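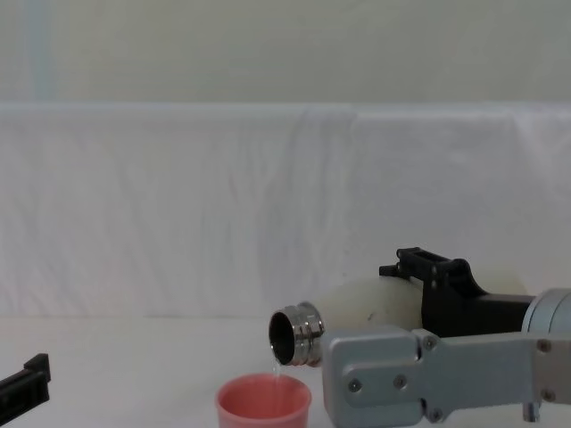
Leonie Kramer asked whether the slip on the Plukari fingers shows up at 43 percent grip force or only at 64.

Both. Ticket stays open. Same pour on both arms

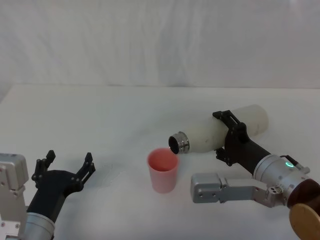
with the Sondura controller on defaults. Left arm drifts 4 mm on close – right arm doesn't.

Swapped controllers, no change. Raised force to 100

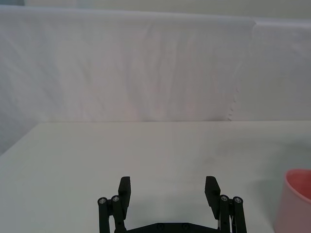 and reran the open/close cycle. Drift remains, so I'm ruling out the controller.

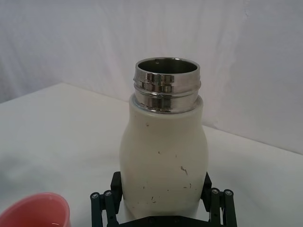
Declan Brennan
Next: swap finger pads left to right, keep the force setting, log again.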